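About Lendmont

Home | About | Our Rooms | Care Plans | Contact

Hi, and welcome! I'm Brendan Noonan, and I run Lendmont with a small crew of people who care more than is probably healthy about bed linens and cable clips. We set up and look after two-armed robots that work in ordinary bedrooms. We don't build the robots ourselves. Other people build them, and we're the ones who come in afterward with a toolbox and a tape measure and stay until the thing can reach a pillow without dragging its own wiring across the mattress.

I started out fixing commercial laundry equipment (steam presses, folders, the big ironers you see in hotel basements), and I did that for years before I ever put a hand on a robot arm. Then a customer asked if I'd take a look at a machine that kept faulting in the middle of a job. It was a cable. It's still usually a cable. I fixed it on a Friday, they called again the next month, and that's more or less the whole founding story. I've been told an About page should have a better one, sorry!

Who we are

King-fai Liao handles arms and joints. If it turns, it's his. He can hear a tired joint from the hallway, and he keeps the big paper logbook that the rest of us are only allowed to write in with the blue pen.

Siu-ming Su does grippers and wiring. She's the reason our machines have tidy cable runs, and she teaches the maintenance class I mention further down.

Wing-sze Kwan looks after software and calibration, plus the phones, because she picked up once and was good at it.

Ivars Rozīte does the rooms: beds, floors, lights, bedding, where the stand goes. He used to dress sets for a theater and it shows. He'll move a bed the width of a thumb and then stand there frowning at it.

I do the estimates, the driving and whatever's left over.

The machine we learned on

Most of what we know came from one robot, and people ask about it so often that I may as well tell you how we keep it. We call it Stilitz. It lives in our practice bedroom on the second floor of the Shih building, and every procedure we use on a customer's machine gets tried on Stilitz first. It has two arms, a gripper on the end of each one, and a working day made up mostly of pillows, quilts and sheets.

Setting up starts with the bed and not the robot, which surprises people. Ivars puts the bed where it's going to stay, makes it up with a fitted sheet, and marks the floor. Only then do we bring the base in. If you do it the other way around you end up chasing the machine around the room all afternoon (ask me how I know). The base wants to be close enough that both arms can work over the mattress with some bend left in them. An arm at full stretch is a weak arm and a shaky one, and it's hard on the joints too.

Once the base is in, King-fai takes each arm through its range by hand with the power off. Slowly. He's feeling for grit, for a tight spot, for anything that wasn't there last time. Then power on, low speed, the same moves again, one arm and then the other, and finally both together over the bed so we can see that they stay out of each other's way. Wing-sze stands at the stop button for that part and doesn't chat.
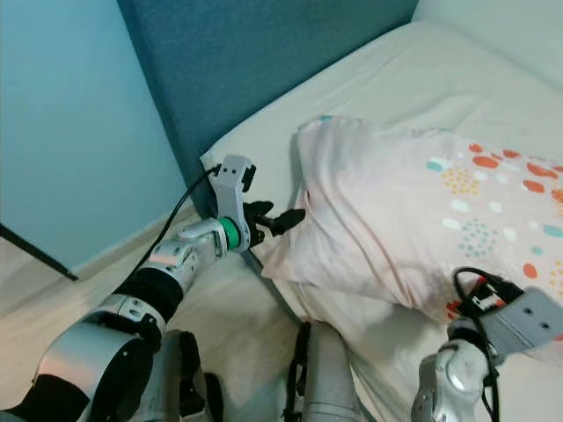
Pillows come first in any new setup of ours. A pillow is forgiving, it's light, and if the fingers close a little early or a little late you see it right away in how the fabric bunches. We try one at the headboard end and one lower down, with the case on straight and then with the case on badly, because the cases in real homes are on badly. Wing-sze saves the arm positions after each good run and throws out the rest. She's strict about it. I've seen her throw out a whole morning and then go to lunch perfectly cheerful.

Cables, cables, cables

If you only read one section of this page, make it this one. Every gripper has to get its power and signal from somewhere, and on a machine like Stilitz that means cable running outside the arm. Leave too little slack and the plug gets tugged each time the wrist turns. Leave too much and you've got a loop hanging over the bed, waiting to catch a pillowcase. Siu-ming sets the loop with the arm in its worst position, folded in and twisted, and only clips it down after that. Then she runs the arm through everything again and watches the loop and nothing else.

She checks the plugs at the start of every working day: a firm push, a look at the jacket where it bends, a wiggle at the clip. Any cable with a flat spot or a shiny patch gets swapped that day. We don't tape them and we don't promise ourselves we'll keep an eye on it. I used to be a taper. I have been reformed.

We also keep the floor clear on both sides of the bed, and anything that has to run along it goes out by the wall.

What a week looks like

Mornings are short. Plugs, finger pads, a wipe down with a dry cloth, both arms through the slow warm-up. Lint is our big enemy in this line of work! Quilts shed, sheets shed, and it all ends up at the base of the fingers, where it packs in like felt. Siu-ming gets it out with a soft brush and a wooden pick. Please don't use compressed air, it only pushes the stuff in deeper.

Every 7 days King-fai goes over the fasteners with a torque wrench, wrists first. Every 28 days we take the grippers off completely, clean them on the bench, check the finger pads for wear, put them back and recalibrate. That job takes two people the better part of a day. Recalibrating is the slow half, and there's a lot of standing around with coffee, if I'm being fair.

Everything goes in the logbook, and I do mean everything. There are 294 entries in it so far, and my favorite is one of Ivars's that says only "moved bed. better." We still have no idea what was better about it, but the fault we'd been fighting that week never came back, so the bed stayed where he put it.

Why we practice on real bedding

Plain white test sheets are easy to order and easy to work with, and we used them for a long while. Then we went to our first family home, and the bed had a cartoon quilt on it and a heap of patterned pillowcases, and Wing-sze spent most of the visit retuning things she thought she'd finished. So now Ivars shops for bedding the way people shop for it. Busy prints, soft prints, things with writing on them, stuff a kid would pick out. He comes back from the store very pleased with himself.

Thick quilts are also where worn finger pads show up first. A worn pad will still hold a pillowcase perfectly well and then lose a quilt halfway through a fold, so if a customer calls and says the machine "doesn't like the big blanket anymore," we bring pads. 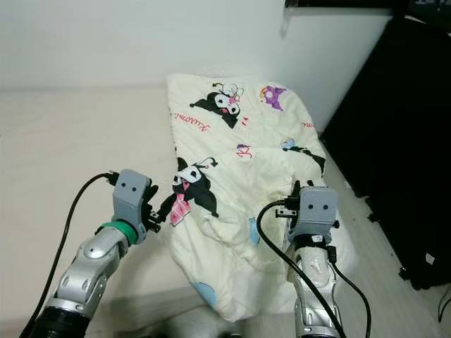
Stilitz with both grippers at the Kuromi quilt.

When something breaks

It will, sooner or later, and it's fine. Call us and tell Wing-sze what the arm was doing when it stopped, which side it was on, and what was on the bed. That last one sounds silly, but it saves us a lot of time. Leave the machine where it stopped if you safely can. I know it's tempting to push the arms back and tidy up, but King-fai can read a great deal from the way a thing came to rest, and once it's been moved all he has is your description and my guess.

We carry spare gripper cables, finger pads and clips in the van, so the ordinary repairs get done in one visit. For a joint we bring the arm back to Shih and put it up on the bench. If that's going to take a while, we'll tell you so on the first day. I'd much rather have an awkward phone call early.

We don't work on industrial cells, welders or anything behind a fence. Great machines, just not our thing, and there are good people who do them.

Come and see us

The practice bedroom is open to customers by appointment. You're welcome to sit in on a morning check and ask Siu-ming anything you like about cables (bring a snack, it can run long). Her maintenance class starts up again in April and takes 2 people per session, so that everybody gets a proper turn with the brush and the clips. If you own a machine already, bring your own logbook. If you don't keep one, we'll start you off with a blank one and a blue pen.

Parking is behind the building, and the elevator is the one on the left. The other one only goes down.

Page last updated Tue 3 March

Contact | Care Plans | Maintenance Class | Privacy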